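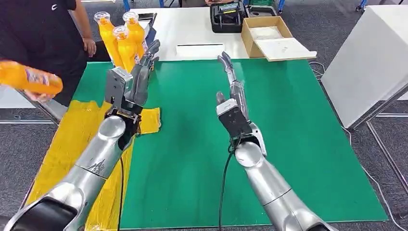
Resetting the table between trials. The green mat stays put; the bottles move.

How to Run a Held-Out Layout Test (and Believe the Result)

June 10, 2021

You have trained a grasping policy. It picks up bottles. You would like to write a sentence saying it "generalizes," and a reviewer would like you to prove it. This page walks through the test we use on Osine, our two-arm bottle handling policy. It takes most of a day, and it has lowered our reported success rate every time we have run it properly.

I assume you already have a trained checkpoint and the Bayram logging tools installed. If you don't, the install page is longer than this one and less fun.

Step 1. Freeze everything

Pick one checkpoint and write its hash at the top of the trial sheet. Ours is saved at step 4000 of fine-tuning. Do not keep a second checkpoint handy "just to compare." You will compare, you will like the second one better, and then you have tuned on your test set with extra paperwork.

Freeze the camera settings too. Auto exposure counts as a setting. We lost a January to that.

Step 2. Make the layout list before you touch a bottle

A layout is a starting position and heading for every object on the mat. Generate the list with a script and a fixed seed:

bayram layouts --n 500 --seed 2625 --min-gap wide

Then throw out any layout that overlaps one in the training data. The tool Hetby does this by nearest-neighbor distance on the bottle positions. Run it once, with the threshold chosen ahead of time, and save the output. If you find yourself opening the list to see whether the layouts look "fair," close it again.

Bottles lying on their sides belong in the list. Leaving them out makes the numbers prettier and the paper shorter.

Step 3. Place the objects from the overlay

Put the overlay up on the screen and line up each bottle with its outline. The person placing objects should not be the person who trained the policy. People who trained the policy have opinions about where bottles go, and their hands share those opinions. A small nudge toward the easy side of the mat is enough to change a result, and the nudger will swear it never happened.
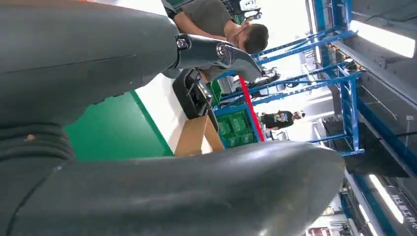

Once the objects are down, step back and call "clear." Whoever is at the keyboard starts the trial on that word and on nothing else. A nod is too easy to mistake for somebody looking at their shoes.

Step 4. Score it the boring way

Write the scoring rule down before the first trial. Ours has two outcomes:

Success: the bottle is lifted, moved to the target zone, and released standing up, inside the time limit.
Failure: anything else.

Earlier drafts had a third category called "partial." Partial grew. By the end of that week it included knocking the bottle over in the right direction. Log the interesting near misses in the notes column, where they can be interesting without being counted.

Log every trial, including the ones where a person has to hit stop. A stopped trial is a failure unless the cause was outside the policy, and the list of outside causes also gets written in advance. "It was about to get it" is not on the list. 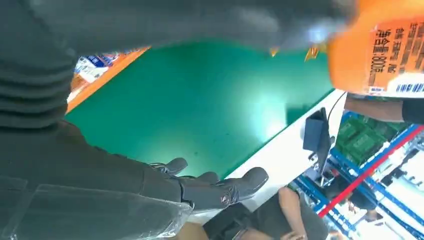 Wrist view over the mat, with a bottle in the far corner.

Step 5. Watch the wrist recordings afterward

Save them for after scoring. The wrist view is much closer to the action and very persuasive, and it can talk you into changing a score. Use it to sort failures by type instead. We tag each one as approach, closure, slip or release. Pull the tags into Bodov and plot them against mat position:

bodov plot --tags failures.csv --by position

If the failures bunch up on one side, check reach and calibration before blaming the network. If they are spread evenly, go ahead and blame the network.

Step 6. Report the gap

Give the success rate on training layouts and on held-out layouts, side by side, with confidence intervals on both. Use the same number of trials for each. A single number with "generalizes well" next to it tells the reader how you felt.

Common problems

The overlay drifts during the day. Somebody leaned on the table. Recheck the mat corners every 6 trials and redo the batch if they have moved.

Held-out results beat training results. Check the overlap filter first. We had the threshold in inches and the data in centimeters, and for one afternoon we were geniuses.

The layout list runs out. Generate a new one with a new seed, and run Hetby on it again before placing anything.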